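Cabinet knob

Print | E-mail

A cabinet knob is a small fixed handle used to open a door or drawer in a piece of furniture. It is attached at a single point, which separates it from the pull, a handle attached at two or more points. Knobs are made of wood, metal, glass, ceramic or plastic, and most are solids of revolution, meaning that the outline is the same from every side. 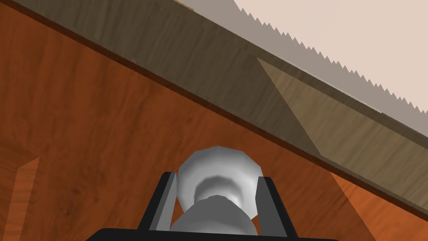
Reading time: 2 minutes

Parts

The standard terms come from wood turning. The cap is the outer part, gripped by the fingers. The neck is the narrow section behind it, and the base is the part that rests against the door or drawer front. On a flared knob the cap is wider than the neck, so that the fingertips can hook behind the rim. The face of the cap may be domed, flat or dished.

The distance from the mounting surface to the outermost point of the knob is called the projection. A low projection reduces the chance of catching clothing but leaves less room for the fingers. Furniture in narrow hallways is often fitted with knobs of 20 mm projection, while kitchen units may use up to 40 mm.

Mounting

Early wooden knobs had a turned tenon that was glued into a hole in the drawer front. Some were also wedged from the inside. Repair is difficult, as the tenon usually has to be drilled out. Later knobs have a threaded metal insert in the base and are held by a machine screw passed through from the back. A third type carries a wood screw fixed in the base and is turned directly into the front. It works loose more easily than the other two when the knob is twisted in use.

Round knobs do not need to be aligned after tightening. Square and oval knobs do, and may be supplied with a small locating pin to stop rotation.

Regional patterns

The Darkdale pattern has a wide cap and a short neck and was turned in local hardwoods. The Corkville pattern is smaller, with a ball-shaped cap and a separate backplate. Furniture historian Jarmo Eskola grouped both under the heading of workshop knobs, as distinct from the cast metal types sold by catalog. The Soton knob, often listed with them, is a later factory product. 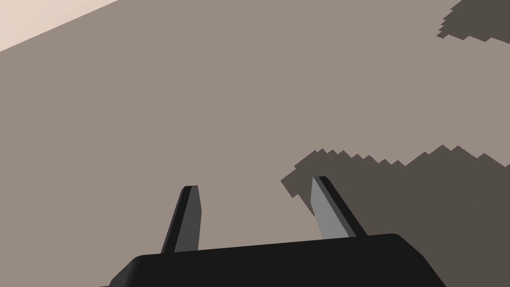

Clearance is the free space a hand needs to reach a knob and close on it. It is measured at the sides as well as behind the cap, and neighboring knobs, moldings and raised panels all reduce it. The grip most often assumed in layout work is a pinch, with two opposing surfaces brought together on the cap. Before closing, these stand well apart, as the two gripper fingers do in the illustration, and the open gap between them has to be wider than the cap. Designers therefore plan for the opened hand and add a margin for approach at an angle.

See also: Backplate; Drawer pull; Escutcheon; Pant latch

Print | E-mail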